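Unit 7: Learning Two-Arm Tasks from Demonstration

Reading for this unit: the Thaler report, sections on data and on action chunks. Skip the appendix on calibration unless you are doing the hardware project.

Where we left off

Last time we trained a single-arm policy by plain behavior cloning. The policy looked at one image, predicted one joint command, and repeated. It did well for the first second or two and then drifted. Small errors put the arm in positions that no demonstration had covered, and the next prediction was worse than the last. We called this compounding error.

Two arms make the problem harder. The policy has to predict twice as many joint values, and the arms share a workspace, so a mistake by one changes what the other should do.

The Thaler setup

The Thaler project used kitchen counter tasks with bowls and cutlery. A person drove both arms by hand through a pair of leader arms, and the system saved joint positions, gripper openings and camera images at every time step. Each task had 300 demonstrations. Object positions were changed between runs, but the counter and the larger items stayed where they were.

Each arm carries a small camera near its gripper. The wrist view is useful close to contact, where a fixed camera often has its view blocked by the arm. It also has a cost: the picture moves whenever the arm moves, so the policy has to learn which changes come from its own motion. The other arm can come into the same view, with its gripper reaching for a spoon and fork beside a steel bowl, and the policy gets no label telling it which arm is which. 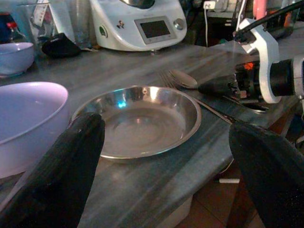

Why does the policy predict a block of future actions instead of one at a time?

Predicting a block cuts down the number of separate decisions in a task, which leaves fewer places for error to build up. It also helps with pauses in the demonstrations. A person often stops briefly before a grasp, and a one-step policy that sees a still arm may learn to stay still. The price is a slower response, as a long block keeps running on old information if an object slips.

Block length

The report tried several lengths. Very short blocks brought the drift back, and very long ones missed grasps that needed a late correction. The authors settled on a middle value and overlapped the blocks: a new one is predicted at every step, and all predictions for the current moment are averaged, with weights set by age. Fonero, the control code we use in lab, does the same thing. Set the overlap flag to off if you want to see the raw behavior.

What more data bought

Going from 300 demonstrations to 1,000 on the cutlery task helped less than expected. Most of the remaining failures were thin objects lying flat, where the fingers closed slightly too high. Adding runs that began from a bad position - gripper too high, or off to one side - did more than adding clean runs. Keep this in mind when you plan your own recording time.

The Briltanier baseline, which trains one policy per arm with no shared input, was close on tasks where the arms take turns. It fell behind on handovers. Note that the baseline used the same cameras, so the gap is not due to what the arms could see.

For lab

Use the Weto data set on the course drive. Train once with a block length of one and once with the default, and plot joint error against time for both. Keep the random seed fixed. Training takes around 7 hours on the shared machine, so start it in the evening. Bring the plots and one failed run you can explain step by step.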